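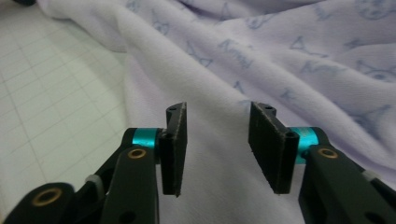
Wusport Geocaching Club
Annual Cache Inspection – Rallovance Trail Series
Date of inspection: 11/26/01

1. Landowner permission on file
Satisfactory. The current letter expires at the end of December. Renewal has been requested.

2. Posted coordinates
Satisfactory, except at Dokberg Overlook, where the posted position leads finders to the wrong side of the creek. Correction to be submitted by the cache owner.

3. Safe approach
Needs attention. The footbridge below Yoshida Meadow has 2 loose boards. The cache is to be disabled until the park office confirms repair.

4. Distance from roads and drop-offs
Satisfactory. The Overlook container remains well back from the edge – finders should not need to leave the path.

5. Container condition
Lid seal at Yoshida Meadow is cracked. Replace. All others closed firmly.

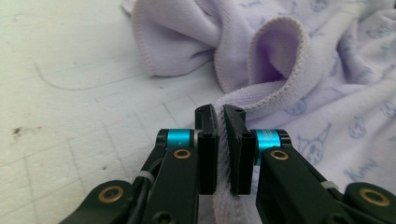
Lavender towel on a white work surface.

6. Contents
No food, blades, lighters or medicines found. One leaking pen removed.

7. Logbook
The Dokberg book holds 366 entries and is nearly full. A new book is to be placed at the next visit.

8. Wear to surrounding ground
A side path has formed near the Rallovance trailhead. Cache page hint to be reworded to direct visitors to the main trail.

Overall result: Passed with conditions. Items 2, 3 and 5 must be cleared before the series is listed for the winter event.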